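Pledholm Robotics Club
Minutes of the general meeting, 2022-11-18

The meeting opened a little after the hour, once the latecomers had found a place to put their coats. The chair welcomed everyone, and gave an especially warm hello to the new members who joined after the open house. We are very glad to have you, and please do keep asking questions, even in the middle of somebody's sentence.

The minutes of the last meeting were read and accepted with one correction. The spring showcase is in January, and the secretary is sorry for having put it anywhere else (and for the small panic this caused on the mailing list).

1. Money

The club account stands at 407 dollars after the entry fee for the Dantas Challenge was paid. The school has agreed to match what we raise ourselves up to 600 dollars, which was met with real applause. There was a long and friendly talk about whether to spend on spare cables now or wait until after the challenge. Those in favor of waiting carried it, though several people asked that their fondness for spare cables be written down, and so it is.

2. Kostum project: teaching by hand

The Kostum group reported on their work for the challenge, where the task is handling a lidded box on a table. They are recording people doing the job with hand-held grippers, and the recordings will be used to train the arm later on. The group lead thanked everyone who has given up a free afternoon to stand at a table and do the same small movement over and over – it is not glamorous, and it is the heart of the whole project.

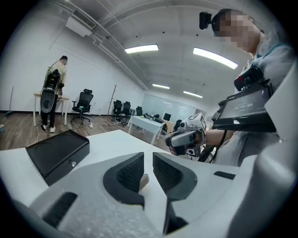 Kostum group at work, with the black box on the table and the marker cube on top of the gripper.

So far the group has 259 recordings that they are happy with. A fair number were thrown out after review, mostly ones in which the marker could not be seen clearly enough for the software to follow. Members are asked to practice keeping the marker cube turned toward the camera, and to slow down at the moment of closing the fingers. One member wondered whether slow recordings would make for a slow robot. Nobody was quite sure, and the group will try both speeds and bring the results back to us.

There was also a good word for the head cameras, which the newer members find strange at first. The advice from the old hands was to tighten the strap before you start, look at what your hands are doing, and try to forget about it after that.

3. Plullero software

The Plullero team has the file sorting working on the club computer, and it now checks that every recording has both its start and its end before it is saved. They still need 2 people to help with labeling, and no programming is needed for this, only patience and a decent chair. Two hands went up at once, which cheered the team no end.
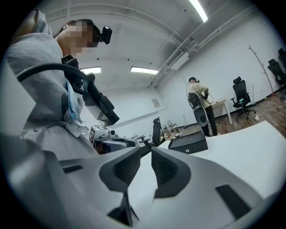 Head camera and gripper in use, second member in the backpack gear farther back.

4. Room and equipment

A reminder that cables should be coiled and put back in the bin at the end of every session, and that the backpacks go on the charging shelf. A sign-out sheet for the grippers will hang by the door.

5. Other business

A member offered to bring soup to the next long session and was thanked very warmly. The question of club shirts came up again, and again we could not agree on a color, so it moves to the next meeting with all three drawings.

Actions
Kostum group: try slow and normal speed recordings and report back.
Plullero team: show the new labelers how to get started.
Secretary: put up the sign-out sheet and send out the corrected showcase month.

The meeting closed with thanks to all, and a good many people stayed on to help stack the chairs.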